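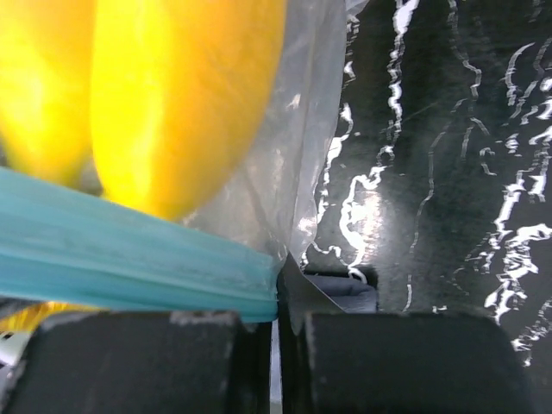 Zurkstead packing hall changes to banded bags

2023-11-15

The packing hall at Zurkstead has moved its small bagged lines from stapled card headers to clear film bags closed with a gathered band. The change took effect at the start of November and applies to all goods sold in bags under the Nineo label. Boxed goods are not affected.

The new bag is a plain transparent film with no printing on the body. The band, in a pale blue-green, is drawn across the lower part of the bundle and pinched to a twisted point. The contents stay in view through the film, so that colour and shape can be checked at the shelf without opening the bag. Item details, which used to be printed on the card header, are now carried on a small label applied at the end of the line.

Trials ran over 3 weeks on a single packing bench. In that time 2,773 bags were closed with the band and 469 with the old header for comparison. Both sets were stacked in standard trays, moved by trolley to the dispatch area and checked again on arrival. The hall reports that banded bags took up less height in the tray and that the film creased more than expected where it was folded near the closure. The creasing does not affect the seal but can make the label harder to scan if it is placed too close to the gathers. The label position has been moved up the bag as a result.

Bag film is supplied by Nonex. The bands come from Šimek, which also supplied the test rolls. Two widths of band were tried. The narrow one slipped on smooth, rounded goods when the bag was lifted by its closed end, and was dropped after the first week. The wide one held, provided that the goods were pushed together before the band was drawn tight. Packers have been asked to press out spare air at the same stage - too much air in the bag lets the goods shift and loosens the gathers.

Goods with a glossy surface are to be packed side by side in a single layer and not one above the other. Bags should be lifted at the closure and set down flat. They should not be hung from the twisted point, as the film at that place is under tension and may split. Bags with a split, a loose band or dust trapped under the film go back to the bench for repacking. Light marks on the outside of the band are acceptable if they wipe off with a dry cloth.

Remaining stock in the old packaging, around 1,642 bags, will be sold through as it stands and will not be repacked. Shops may therefore receive both types in the same delivery until the end of the month. The item codes are unchanged, and the two types can be placed on the same shelf. Hooks used for the card headers should be taken down once the old stock has cleared, as the new bag has no hanging hole.

Shops that need shallow trays in place of hooks can add them to their next regular order. Tray sizes are listed on the November order form, together with the revised number of bags per carton.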